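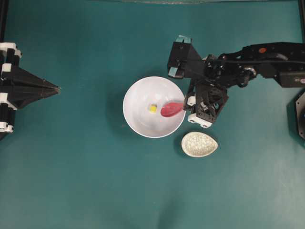 Paid studies / Open calls

Operators wanted: gripper comparison on small kitchen tasks

Prosden is looking for people to drive a pair of tabletop robot arms through short kitchen-type tasks and tell us which fingers they would choose to work with. The study runs through July at our Ledesma Street workshop. You don't need a technical background, and most of the people who took part last time had never touched a robot.

What we are comparing

Two sets of fingers, which we call set J and set T. Set J comes from Jamura and is the one we have used up to now. Set T is our own design, built under the Tevurora project. They differ in the covering on the fingers and in how much the fingers give when they close. We have bench numbers for both. The bench numbers don't tell us how either set feels to a person trying to pick up a thin plastic handle and keep it level, so that is what your sessions are for.

We are also comparing two controllers. With the first, you move a small arm by hand and the robot copies it. With the second, you use a pair of handheld grips with a trigger for each gripper. Everyone uses both controllers, but the order changes from person to person.

The tasks

Spoon tasks make up the bulk of the session. You'll hold a plastic spoon in the gripper, bring it to a bowl or cup, work it under a small object, and carry the object to a dish. Some rounds use one arm only. In others you pass the spoon from one arm to the other partway through, and that is where we see the biggest difference between the two sets.

The rest is stacking cups and moving small blocks. These are shorter and give your hands a break.

A dropped spoon counts as a result. Leave it where it lands and the session lead will reset the table.

How a session goes

Each session is four hours with a break in the middle. The first 60 minutes are practice and are not scored. After that you work in blocks, changing fingers or controllers between them, and fill in a one-page form after each block. You come in for 5 sessions in total. We can't use partial sets, so please look at your calendar before applying.

You will see the table directly for half of the blocks. For the other half you work from a screen, with one view from overhead and one from the gripper.
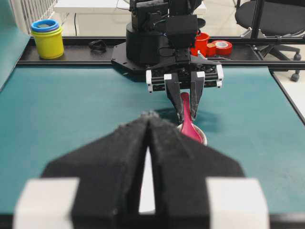 Brisa Mendoza wrote after the last round that the screen blocks were harder than she had expected, and that she would have liked more of the practice time spent on them. "I kept closing the fingers too early on the handoff. By the third session I had stopped doing it, but the first two were frustrating." We have since split the practice evenly between direct view and screen.

Who can apply

You should be 18 or older, able to use both hands, and comfortable sitting at a desk for long stretches. Glasses and contacts are fine. Left-handed people are especially welcome, as we had too few of them last time. If you have worked for Prosden or Jamura in the past year, please don't apply.

Pay

$300 per completed session, paid by check or direct deposit at the end of the week. If we cancel on you with less than a day's notice, you get the full amount. Street parking is free after 6 p.m. and metered before that. The number 4 bus stops across from the workshop.

What we record

We keep the arm and gripper positions, the camera views of the table, and your forms. We don't record your face or voice. Your forms are stored under a number, and you can ask us to delete your data up to the point when the results are written up.

How to apply

Send a short email to Yatziri Beltrán at the study desk with your name, which hand you write with, and whether mornings or afternoons suit you better. No résumé needed. Selected applicants get a phone call from Higinio Ibarra, who will go over the schedule and answer questions about the equipment. Morning sessions start at 8:30 and afternoon sessions at 1:30.

We fill places in the order people confirm. If July is full when you write, we'll ask if you want to be on the list for the next round, which will compare wrist cameras.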